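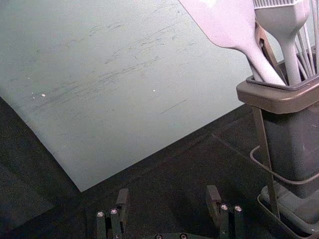
The caddy in its wire stand, next to the pale mat I work on.

Binwood Utensil Caddy: four months of daily use

I bought the Binwood caddy in May to replace a stoneware crock that took up too much counter. It is gray plastic, with a squared cup in a thin dark wire stand and a drip tray underneath. Mine came from the Caron outlet in Zoltstead.

The wide rim is the best part. Tools go in and come out without catching, even when my hands are greasy. I keep a silicone spatula, a basting brush, a whisk and a few other things in it. The whisk takes up more room than it should. If you own two big ones, store the second in a drawer.

Empty, the whole thing weighs 343 grams on my kitchen scale. That is light, and with heavy ladles all leaning one way the stand will rock if you bump it. Spreading the weight fixes most of that. I would still have liked rubber feet.

Cleaning is easy. The cup lifts out past the wire loop and I wash it by hand. The tray needs emptying more often than I expected, and there is a groove under its rim where gunk collects. An old toothbrush gets it out.

The color is a warm gray that hides water spots well. Stains from tomato sauce came off with dish soap.

I also looked at the Prulivis model, which is steel and a bit taller. It cost $16 more and had no tray, so I passed.

As for the mat, I've had it for years and it shows every scuff. It is not part of the set, and I wouldn't buy that light a color again.

Four stars. One off for the light stand. Replacement trays are sold separately, but they were out of stock when I checked.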